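Metley test kitchen reopens with new counters

The Metley community test kitchen reopened in October after a refit of its counters and wiring. Work surfaces are now white with gray veining, and the existing green and brown square wall tiles were kept — only the grout was resealed.
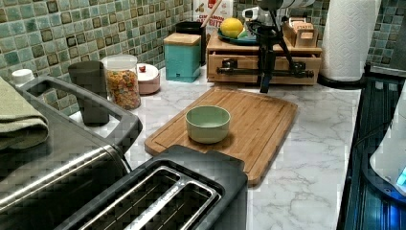 Each of the 22 stations has two separate circuits, so a toaster and a second heating appliance can run together without tripping a breaker. Svitlana Yatsenko, who manages the building, said the old wiring allowed one at a time. Bookings open at 8 a.m. through the Rukby office. A half-day station costs $42.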